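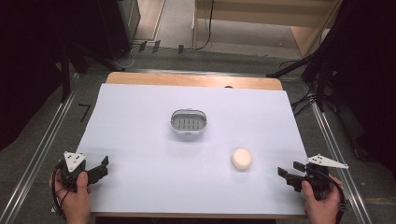 Minutes of the August Meeting, Zumus Shared Kitchen and Bakers' Cooperative

Attendance

The meeting opened at 6:30 p.m. in the upstairs room. There were 12 members present, which meets the quorum. Apologies were received from the Saturday market stall holders.

1. Minutes of the last meeting

Accepted with one correction. Under "Deliveries," the side door should read the rear door.

2. Matters arising

The rear door lock has been replaced and new key cards are in the office. Members still holding an old metal key should return it so the deposit can be refunded. The drain in the wash area is still slow. The plumber has looked at it and wants to come back when the kitchen is closed. The office will set a time and post it on the board.

3. Flour order

Sugawara Mill has written to say that bread flour will go up in price from the next order. All-purpose and rye stay the same for now. Members discussed whether to place a larger order before the increase. Storage was the main worry, as the dry room was full all through July and bags were stacked in the hallway, where the fire inspector has asked us not to put them.

A member asked for a quote from Jondetti, which supplied us before the move. Others recalled late deliveries and short weights from that time. It was agreed to ask for a quote anyway and compare the two at the next meeting.

Decision: place the usual order with Sugawara. Request a quote from Jondetti for bread flour only.

4. Oven booking

The paper sheet and the online calendar do not match. Two bakers arrived for the deck oven at 4 a.m. on the same morning and one lost a batch of rolls. Most members prefer the calendar. Those who don't use it can phone the office and have their slot entered for them.

There was a long discussion about slots booked and not used. A fee was proposed and did not find support. Slots not taken up within the first half hour will be open to anyone on site.

Decision: the paper sheet comes down at the end of the month. The half-hour rule starts at the same time.

5. Proofing room

The humidity control is reading high and several members reported sticky dough and skins that will not hold a score. Nakska Refrigeration serviced the unit in spring and the work is still under warranty. The office will call them. Until then, members are asked to leave the setting alone and cover their trays.

6. Money

The kitchen account is in good order. Repairs ran over by $111, mostly the door lock, and this was taken from the reserve. Hourly rates will stay as they are through the fall.

7. Cleaning

Scrapers and bench brushes are being left in the hand sink. Each user is to clear the sink before leaving. The floor mats will be washed every 2 weeks.

8. Any other business

A request to keep a shared sourdough starter in the walk-in was turned down on allergen grounds. The holiday market was raised and held over to the next agenda.

The meeting closed at 8:10 p.m. The next meeting will be in September, same room, same time.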